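Robotics Club Gallery: Simulation Division

The Bekar Robotics Club is open to all students in the upper grades and meets in the Ursu Building from October through the end of spring term. 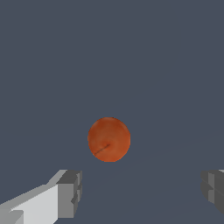 Members begin the year in simulation, where each team prepares a pick-and-place program before requesting time in the hardware lab. The first assignment uses one ball and a two-finger gripper. Teams are allowed 200 trial runs, and the last 50 are scored by the club's advisor, Paula Ghiță.

Scoring considers the approach, the grasp and the release – in that order. Written logs are required for every scored run and must be submitted with the team's code.

Teams that complete the ball assignment proceed to the Protach exercise, in which objects of different shapes are sorted into trays. Selected teams will represent the school at the Jastholm student meet.

Students who wish to join should speak with Petrică Barbu in Room 726. No previous programming experience is required. School laptops may be borrowed for club work until 5 p.m.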